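Issued by the Flotthorpe Household Advice Service, May edition

# Looking after computers, telephones and music players in the home

Most households in Flotthorpe now own several small electronic devices, and a large share of the enquiries received by the Service concern damage that ordinary care would have prevented. The following guidance applies to desktop and portable computers, mobile telephones, tablets and portable music players. It does not replace the maker's handbook, which should be followed wherever the two differ.

## Before cleaning

Switch the device off fully and disconnect it from the mains. A portable computer in sleep mode is still live. Remove memory cards, earphones and any protective case, and set the case aside to be cleaned separately. Allow a machine that has been in heavy use to stand for 20 minutes.

Work on a dry, flat surface with good light. Small screws should be placed in a lidded tin or an egg cup.
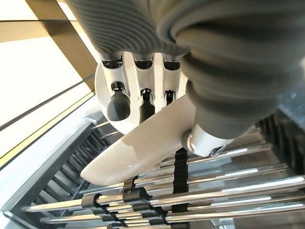 Cloths should be of the closely woven microfibre type sold for spectacles. Kitchen paper leaves lint in the ports and can mark a coated screen. The Service supplies a pack of 2 cloths at the Bolstead counter, and these may be washed by hand without fabric softener.

## Screens and casings

1. Wipe the screen with a dry cloth first, working from the top downwards.
2. If marks remain, dampen one corner of the cloth with distilled water and repeat. Never spray liquid on to the device.
3. Dry the screen with a second cloth before switching on.
4. Clean the casing last. Grease around the edges of a telephone may be lifted with a wooden cocktail stick wrapped in the cloth.

Window cleaner, vinegar and washing-up liquid should not be used on any screen. Fruit juice or sweetened tea spilt on a keyboard calls for immediate disconnection, after which the keyboard should be turned upside down and left to drain. 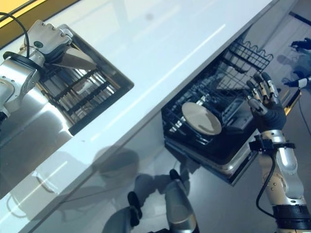
*A glossy white countertop.*

## Keyboards and sockets

Loose crumbs may be shaken out by holding the keyboard at an angle and tapping the back. A soft paintbrush, kept for this purpose only, will reach between the keys. Canned air is acceptable in short bursts with the can held upright.

Charging sockets collect pocket fluff, and a lead that no longer clicks home is often obstructed. Use a wooden or plastic pick. Metal pins and needles can short the contacts.

## Leads and chargers

Coil leads loosely, in a circle no smaller than a saucer. Leads showing bare wire, scorching or a split sleeve must be thrown away and should not be repaired with tape. Chargers should not be covered by bedding or left on carpet while in use.

Residents who label their leads report fewer mistakes. The Ustik method, taught at the Service's evening class, uses a fold of masking tape at each end with the name of the device in pencil.

The following should be kept away from sinks and draining areas at all times:

- mains adaptors and extension blocks
- docking speakers
- any device on charge

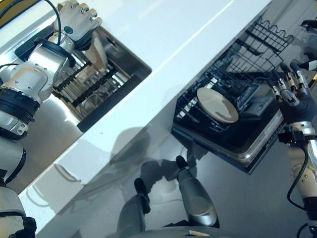
## Storage and disposal

A device to be stored for several months should be left half charged, wrapped in a dry cloth and kept indoors. Lofts and sheds are unsuitable. Check the battery at intervals; a swollen battery must not be pressed, pierced or charged.

Unwanted equipment is accepted at the El Fassi repair room, where 335 items were received last year and 145 were returned to use. Owners should copy off their photographs and erase their personal details before handing in a device. Batteries which can be removed without tools should be bagged separately.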